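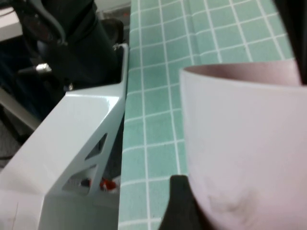 Picnic cups are sold on color and bought on color, and then they spend three years at the back of a cupboard being judged on everything else. I have been going through ours shelf by shelf since January, and the drinkware is the part I put off longest. The notes below are mostly about surface finish. The pink cup is matte, and a matte surface holds a mark in a way that a glossy one does not: the gray smudge low on its side shows up clearly against the pink, while the same smudge on a shiny cup would be half lost in the reflections. I treat marks like that with a paste of baking soda and water, left on for 16 minutes, then a soft cloth. No scouring pad. A pad polishes the spot and leaves a shiny patch that is worse than the stain.

Benedita Bettencourt, who passed a box of cups on to me when she moved, swears by the melamine sponge. I tested one on the base of an old Brorby beaker and it did take the mark off. It also changed the sheen, which confirmed what I had suspected. A melamine sponge is a fine abrasive, and I now keep mine for the sink.

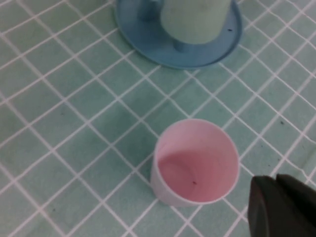

Photo: Otakar Kopecký

The second issue is color against the cloth. Our table cover is green with a white grid, and a pale green cup on it is hard to pick out at a glance. On its blue saucer it does better, as the saucer gives it an outline. The cup that is white outside and pink inside has no such trouble. If you set a table for small children, I would count this as a practical matter — a cup that blends into the cloth gets knocked over.

The grid is useful for one other thing. I line saucers up by it when laying the table, and if the lines bend, the cloth has a fold in it and needs pulling flat before anything is filled.

Storage, for anyone following along:

Cups go upside down on a Hirkora shelf liner, one layer, no stacking. Matte cups stacked wet stick together, and pulling them apart scuffs the inside of the rim.

Saucers are stacked with a paper napkin between each pair.

Wash water at 40 degrees Celsius. I have had one handle warp in the dishwasher and do not intend to repeat the experiment.

I still have the Nzioka bowls to sort, and a Moltudier jug with a lid that has never closed properly. The jug leaks at the hinge side only, so I suspect the gasket. I will measure it before ordering a new one.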